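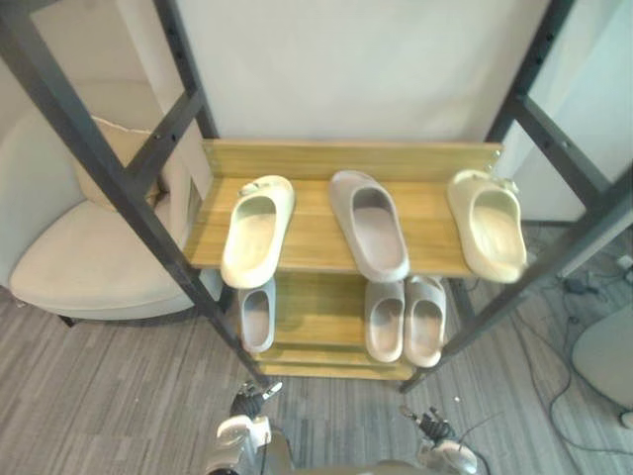 I have taken up lap swimming at forty-something, on the advice of a physio who I suspect was tired of looking at my shoulder. The Flindden pool opens at half past five, an hour I'd previously known only from the other end. I turned up in April in a pair of thongs from the servo, and slipped on the wet tiles before I'd even found the change room. Slides are what you want. Fat foam ones like those on the rack, with a sole that grips and nothing between your toes. I have since been converted, and now wear them to the bottle shop as well.

The pool is 33 metres long, a legacy of some colourful decision at the old Isulstead council, so every distance you swim has to be worked out on your fingers. My program says 800 metres. I've never swum exactly 800 metres in my life. I stop when the bloke in the next lane stops, and he is seventy and doesn't stop.
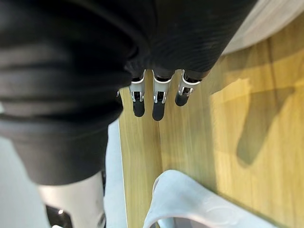
*Black sleeve, rubber fingertips, pale tabletop.*

Lane etiquette is its own religion. There's Slow, Medium and Fast, and the signs are understood by all to be aspirational. I started in Slow, where a woman doing backstroke with her eyes shut ran me down twice and apologised once. Medium is full of people who belong in Fast and are too modest to say so – Declan Penrose, for instance, who swam for the state as a kid and still overtakes me on a kickboard.

He's been kind about it, in his way. He watched me do a couple of laps and said my breathing was "very committed". Then he told me to stop lifting my head, which I'm trying to do, and have so far swallowed most of lane four.

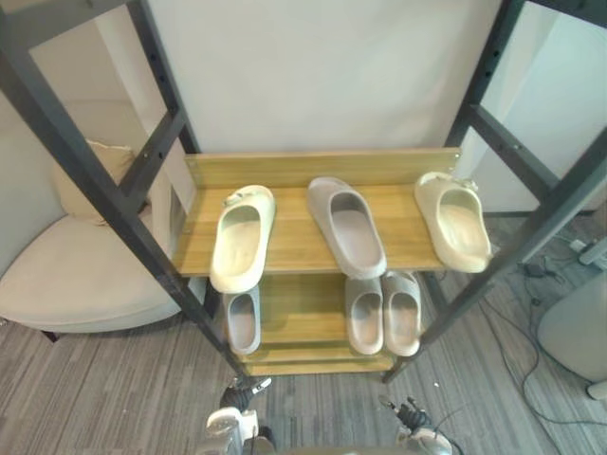 *Top shelf, with the cream slide's heel over the edge.*

What I hadn't expected was the café. The Clavard Street place does a bacon and egg roll for 13 bucks, and by seven it's all wet hair and goggle marks in there. I have done the sums on what a lap burns and what a roll contains, and I've decided not to share them with the physio.

The shoulder, by the way, is about the same. I'm back in tomorrow, in Medium, if the backstroke lady is in Slow.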